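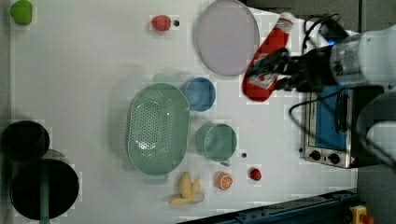 Play kitchen stock on the white table: plate, colander, red bottle, strawberry, one green item of uncertain species.

The play kitchen had reached the point where things went in and did not come out. I took the contents to a white table on Tuesday and started sorting by size, then gave that up and sorted by what each piece is supposed to hold. The second method works better for toy food. A strawberry and a plate have nothing in common in size, but one goes on the other, and that is how they get used.

The colander is the piece I would keep if I had to cut the set down to one. It is pale green, a long oval with a tab handle at each end and small holes in rows across the base and up the inner sides. The oval shape matters on a shelf. A round colander of the same capacity takes up more depth, and the shelf in our Vondby unit is shallow. With the handles pointing left and right it sits flush with the front edge. With the handles front to back it overhangs by the length of one tab and gets knocked off.

The lavender-grey plate has a thin rim and a flat surface. Flat plates stack well and carry badly. Anything round rolls across and over the side unless the person carrying it is paying attention, and the person carrying it is four. I have moved the plate to the lower shelf, under the colander, so that the two come out together and the fruit travels in the colander.

The red bottle has a wide rounded base and a narrow neck with a white cap. I file it as ketchup. It goes upright in the door rack, cap up, next to the spare cups. Lying down it takes the space of three pieces of fruit.

Fruit and vegetables now share one bin. I tried two bins in June, one for each, and the system failed on classification. The bright green piece has been a pepper, a pear and an avocado depending on who is cooking. One bin removes the argument. It is a Hekura, 8 inches deep, and fills to a little over half.

Remaining work: the small appliance needs its own spot, preferably at counter height, and the Vondby shelf pins want replacing — two have worked loose and the middle shelf slopes to the left. I also need a label for the bin. A drawing would do, provided it doesn't have to specify what the green one is.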